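4th September -- radio bench, back room

In on a weekend, which says something about either the hydrogen line or my social life. Usa is away until the middle of the week, so these notes are mostly for her, and for me in the winter when I've forgotten all of it.

Where we stood

The plan since July has been a decent drift scan of the galactic plane at 1420 MHz with the small dish. Point it at the meridian, leave it alone, let the Earth do the slewing. The Earth has been very reliable. Everything bolted to it has been less so.

Last good run ended when the spectrum grew a spike the width of a fence post, sitting just above the line where we most wanted to look. Usa named it Gerald. Gerald has been present in every file since, regardless of where the dish is aimed, and therefore I think we can rule out the Perseus arm.

Hunting Gerald

Started with the obvious and turned things off one at a time. Room lights: no change. The Haslinger bench supply: no change, though its fan is louder than I remember and I have written that on a sticky note where it will be ignored. The router in the hallway: no change, and one angry message from upstairs.

Then swapped the first amplifier for the old Dencombe. Noise floor came up, as expected from something that age, but Gerald stayed exactly where he was. So he's coming in ahead of the amp or he's made in the receiver. Put a terminator on the receiver input with the antenna line off altogether. Gerald still there, a bit smaller. Made in the house, then.

Moved the receiver to the far end of a longer USB cable, away from the logging machine. Dropped by more than half. Wrapped the cable through the big ferrite as many times as it would go (it would go 3 times, with language). Dropped again. So it's the logging machine, or the cable acting as an antenna for the logging machine, and the two theories have the same cure, namely distance and metal.

Note for Usa: the ferrite is now on the cable for good. Please do not borrow it for the ham stuff.

Sky temperature, or my best guess at it

With Gerald subdued I did a proper hot/cold. Absorber over the feed for hot, zenith for cold. System temperature comes out at 166 K. I'd been telling people 110 K all summer on the strength of one calculation on the back of a parts invoice. I would like those people to forget it. Most of the difference is probably the feed being lower in the dish than the drawing says, so we see more warm ground than we should. Next time someone measures the focus, they should use the tape with the end still on it.

Did 2 short scans through Cygnus anyway. The line is there. Averaged, baseline taken out with a low-order fit, and you get the main bump near zero velocity plus a shoulder on the blueshifted side. Haven't corrected to the local standard of rest yet, so I'm not quoting velocities. The script that does it still believes we're in the southern hemisphere. Sign error, mine, I know which line.

Housekeeping on the logging side

Dropped samples again in the second scan, short gaps, no pattern I could see. Wrote a little checker that compares the sample count with the clock and complains into the log. It complains a lot. Trimmed the FFT from the fancy window back to the plain one and the gaps thinned out, so we're short on processor and I've been pretending otherwise.

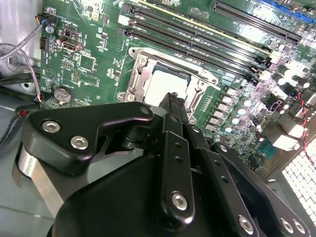

To do, in the order I'll probably avoid it

Measure the focus and shim the feed. The Prolance brackets have slots, so there's travel if the bolts will move.

Fix the hemisphere.

Put the receiver in the Varomitz die-cast box. It has been on the shelf waiting for holes since before Gerald had a name. Needs one for the N connector and one for USB, and whoever drills it should deburr it this time.

Repeat hot/cold after the feed moves. If the number gets worse, check the absorber was dry before blaming me.

Long scan, full day, with the checker running. Dish is parked at zenith for now and the drive is off at the wall. Key's in the usual mug.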